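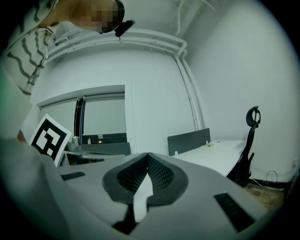

Handheld gripper by the desk, square marker card propped up beside it.

Quick one on the Ruvance handheld pair, 2 months in. Using them for demo collection and keeping them alive is my job, so this is mostly a setup and upkeep review. If you want model results go somewhere else.

What you get: left gripper, right gripper, marker cubes, hex keys, a bag of spare screws, and a manual that is mostly pictures of the box. We ordered through Andrade in September. Packing was fine, nothing rattling.

Mounting the cubes. Fiddly. The cube seats on a little post and there's a wrong way round, and the wrong way feels just as solid as the right way. Mark up the post with paint pen before you do anything else. I did the left one backwards and lost a morning to poses that came out mirrored. Screws are short and the supplied key is soft, rounded mine off in the first week. Buy a decent key.

Calibration. Card goes on a stand, you sweep the gripper past it slow, software wants 60 good views. It says 60. Get 300 if you have the patience, the fit is a lot steadier. Keep the card tilted back a bit so the ceiling lights don't wash it out. And wipe it! Thumbprints on the black squares cost me more bad fits than anything else on this list.

The lens is very wide so the gripper body fills a big chunk of the bottom of every shot. Fine, you mask it. But the mask file that ships with it is for the older housing and it eats the fingertips. Made my own, took 17 minutes, should of done it on day one.

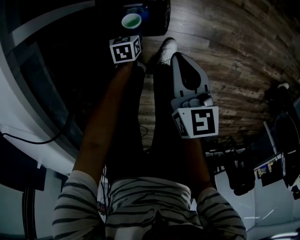
HANDHELD TOOLS > WEAR AND UPKEEP

Comfort is ok. With one on the end of each arm you notice the weight in the forearms before the hands. I roll sleeves back or push them up, cuffs catch on the small knobs by the base otherwise. Wear shoes with grip too, you end up standing over whatever is on the floor and turning in place a lot.

Cables - get them off the floor or at least to one side. Ours still loop around the desk legs and I'm forever stepping over them. Right angle plugs would help, Ruvance doesn't supply any.

Cups are a good first task for checking finger alignment. A round rim shows a crooked finger right away, one side touches early and the cup starts to walk. Put colored liquid in it once you trust the grip. Not before. If the fingers are off, back out the two side screws a half turn, squeeze closed on something flat, tighten again while its closed. Then redo the cube check, becuase the housing shifts a hair when you do this and the offsets go stale.

Weekly stuff I do now:
- blow out the slots and grille in the housing, dust gets in there quick
- check cube screws by hand, no key, just see if anything turns
- wipe cubes with a dry cloth (alcohol lifted the print on one corner of mine)
- short calibration sweep, compare to last week's numbers, full redo if they moved

Repairs. One so far. Right trigger went mushy, return spring had jumped its seat. Four screws, spring back on, done. Getting the shell closed again without pinching the ribbon cable is the hard part, tuck it left first and hold it there with a bit of tape. Wrote to support anyway and got a reply the next day with a drawing, which was better than the manual.

Compared to the Wernmont set we had before: Wernmont was lighter and the trigger felt nicer, but its cubes were glued on. Knock one and you're shipping the whole thing back. With these I can swap a cube and be running again after lunch. For me that decides it.

Gripes: soft key, stale mask file, no case. The case is sold separately and costs too much for what looks like foam and a zipper.

Would buy again. 4 out of 5, would be higher if the cube posts were keyed so they only go on one way. Will update if the second spring goes.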